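Urik releases setup and care guide for its two-arm bench cell, with a matching simulated cell

Urik, which builds small robot cells for packing and test benches, has published a free setup and care guide for the Orlow, its two-arm tabletop cell. The guide comes with a simulated version of the cell, so that an owner can check a new setup on screen before any of it is tried on the real table. Both are open to current owners now, and the printed guide ships with every new cell from June.

The guide was written by Vasiliki Panagiotou, who runs field service at Urik, and Tomás Hennessy, who built the simulated cell. It has 17 short chapters covering table leveling, arm mounting, gripper finger changes, wrist camera checks, cable wear and the order in which to restart the cell after a fault.

"Most of the calls we get are about setup drift," Panagiotou said. "The arm is fine and the program is fine, but a finger has been changed and the wrist camera has been knocked a little, and now the cell reaches for a bottle in the wrong spot. That can be fixed in a few minutes if you know which thing to check first."

Under the new routine, the wrist camera check comes before everything else. The owner puts a small set of ordinary objects on the table, brings up the view from the wrist and looks at where the fingertips sit in it. The same objects are loaded in the simulated cell, and the two views are compared. If the fingertips do not line up, the camera bracket is loosened, reset and tightened, and the check is run again before the arm is allowed to pick anything up.

The object set includes a yellow squeeze bottle, a kitchen scale and a light purple cup. The bottle is checked both upright and on its side, as in these simulated views.

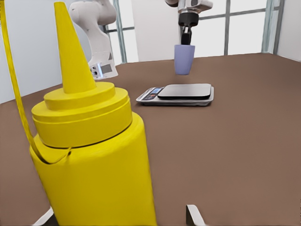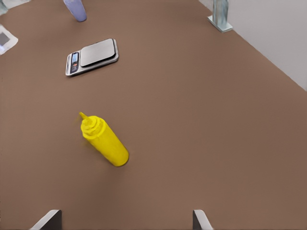 Can the simulated check take the place of the check on the real cell?

It cannot. The simulated cell shows what the view should look like when the setup is right, and the owner still has to compare the real cell against it after each finger change or camera adjustment.

Finger changes get the longest chapter. Urik now asks owners to inspect the gripper fingers every 200 hours of running time and to replace them in pairs. Each finger is held by 2 screws, which should be tightened by hand and then with the supplied driver, a little at a time on each side. After a change, the gripper is opened and closed 3 times with nothing in it, and the zero position is saved again from the service menu.

The guide also sets out a plain order for restarting a cell that has stopped with a part in the gripper. The part is supported by hand, the gripper is released from the panel, and the arm is moved back to its rest position at low speed. Owners are asked not to push the arm by hand while the brakes are on. Panagiotou said worn brake pads from this habit are the most common repair on older cells.

Mac Mathúna, a contract packer that runs an Orlow on its sample line, tried the routine before release. Darragh Daly, who looks after the line, keeps a copy of the guide in the drawer under the control box.

"We used to do the camera after the fingers, and then do the fingers again," Daly said. "Now it is one pass. We do it Sunday evening with the line down, and Monday's crew just starts the cell."

Daly's notes led to two changes in the text. The bracket screws are now named by position, and the chapter on cables has a drawing of the bend near the wrist where the outer sleeve tends to split.

The simulated cell runs in Ista, Urik's own setup software, and needs no extra license. Owners on an older version of Ista will have to update first. Saved tool settings carry over, but saved camera settings do not and must be entered again.

Service visits and spare finger pairs can be booked through the Urik owner page. Questions about the guide should go to Senan Moynihan in the Urik press office, and requests for printed copies to Eamon Ní Mhurchú in owner support.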